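Courses > International Politics > Handouts > Attribution and Official Statements

Friday, July 26, 2024
By Shuk-fan Mok

Week 3 notes. Read these before the seminar and bring your marked-up copy of the Zatine statement.

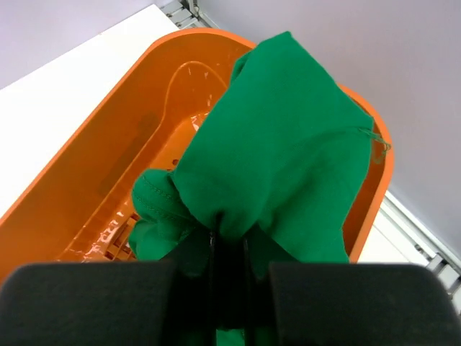
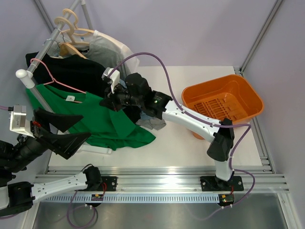
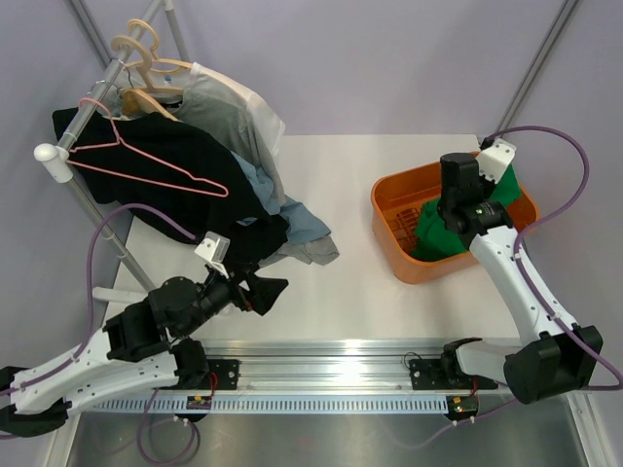

Attribution means saying who was responsible for an act, and how sure you are. In a poisoning, a cyber attack or a border shooting, it is usually done in stages by different bodies. A laboratory may identify a substance. An intelligence service may judge who had access to it. A minister then decides what to say in public. The three are often reported as if they were one finding, and most arguments in parliament afterwards come from that. Think of a shirt on a hanger, like those on the rack in the second picture. A textile laboratory could tell you the fibre and the dye. It could not, from the fibre alone, tell you who bought the shirt or who hung it up. For that you would need receipts, witnesses or a record of who came and went.

Case: the Zatine statement

The case we use is the Zatine depot fire. The government laboratory reported that an accelerant had been used and named the compound. Its report ran to 49 pages and made no mention of any state. The foreign ministry's statement, issued in May, said the fire was "the work of a foreign service". Opposition members asked whether the laboratory had said so. It had not, and the ministry later replied that its view rested on "a range of sources".

Points to note:

1. The laboratory and the ministry did not contradict each other. They answered different questions.

2. The ministry's first press line ran the two together in a single sentence. Underline it in your copy.

3. The Cheung inquiry criticised the wording and left the judgement itself alone. Students often get this wrong in essays.

Words of confidence

Statements of this kind use a small set of phrases: "highly likely", "no plausible alternative", "consistent with". They are not equal. "Consistent with" is the weakest, as a finding can be consistent with several explanations at once. When you meet one of these phrases, write down who is speaking and what they had in front of them at the time.

Allied governments add a further layer. After Zatine, 2 neighbouring states expelled diplomats within days. Neither had seen the full laboratory report. Tolera Chala's article on the reading list argues that this is normal and that allies act on trust. You do not have to agree with him.

For the seminar

Write a short note, no more than a page, on the Drullix pipeline statement. Separate what was tested, what was judged and what was decided. The source pack contains roughly 2000 words of press coverage, so leave time to read it.

Stemier College, Department of Politics | Contact the course office | Copyright Stemier College | Back to top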